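Makex Indoor Basketball, size 7
By Skovholm

Composite cover, deep channels, butyl bladder. Our club ball for league and training use. Comes deflated, so get a pump in the basket if you havent got one.

Good grip from the off. Feels a bit tacky for the first few sessions, then settles. Indoor courts only please, tarmac will chew the cover up and we won't replace it.

In stock: 769 singles. Bags of 4 also available, same ball, one carry bag. Clubs wanting 400 or more, ring the Nisbet warehouse for a price.

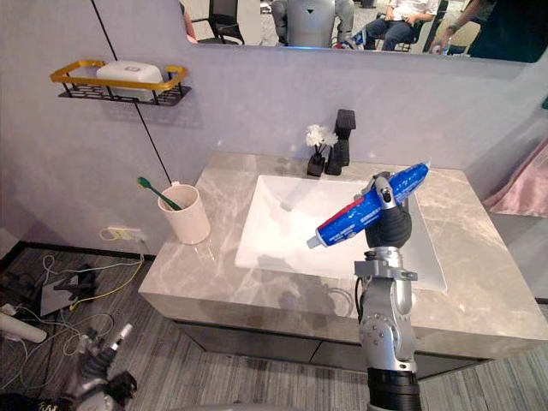

Blue toothpaste tube with red stripe and white cap, over the basin.

Sizes. 7 is the men's ball. 6 for women's and most older juniors, 5 for minis. Size 6 due back in June, email us to go on the list. Size 5 is the Harer ball, not the Makex. Softer cover, lighter, same colours.

Pressure is printed by the valve. Wet the needle before it goes in. Please dont use a garage air line, we get split bladders back every season and they're not covered.

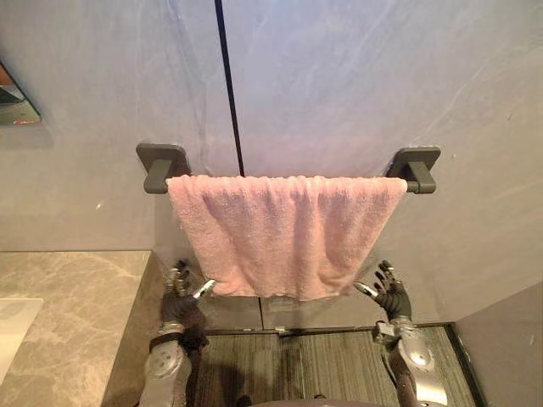

Cleaning: damp cloth, drop of washing-up liquid, leave to dry away from radiators. No sprays.

Guarantee is for shape and stitching, one full season. Keep your reciept. Nearly 1,000 of these went out to clubs last season.

Returns unused and uninflated only. Club logo printing takes longer, ask first.

Price and stock checked 12/07/2026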